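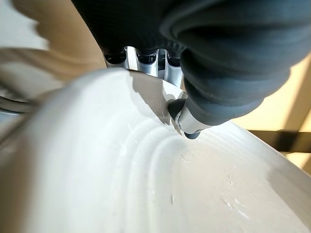

Stop Building Climbing Gyms for Finals Night

Our town is getting a second climbing gym. The plan put up for comment in July gives most of the floor to a competition wall with seating for 600. I have climbed at the old Ekenov hall for 13 years, and I think the plan is wrong.

A competition wall is used properly a few days a year. The rest of the time it is a very steep, very tall piece of furniture that most members can't get up. Go to Ekenov at six in the evening and look at where people are. They are waiting in line for the easy slabs and the short ropes. The big overhang has two people on it and plenty of room.

The builders bidding for the job, Mellex and Nogueira, both lead with the big wall in their drawings. I don't blame them. It photographs well and it is what the council asked for. But the same money would pay for a lower wall with many more lines, a proper kids' area and a training room with decent ventilation.

Supporters say a big event brings in visitors. It does, for a weekend. The Flullix regional cup sold over 200 tickets last time, and the hall was closed to members for nine days while the routes were set and stripped. Nine days is a lot if you pay by the month.

Route setting matters more than height anyway. A plain wall with new routes every two weeks will keep people coming. A grand one that gets reset twice a year won't. I would like to see the setting budget written into the contract before anyone picks a color for the panels.

The comment period is still open. I have sent mine in, and asked for the seating to be cut by half.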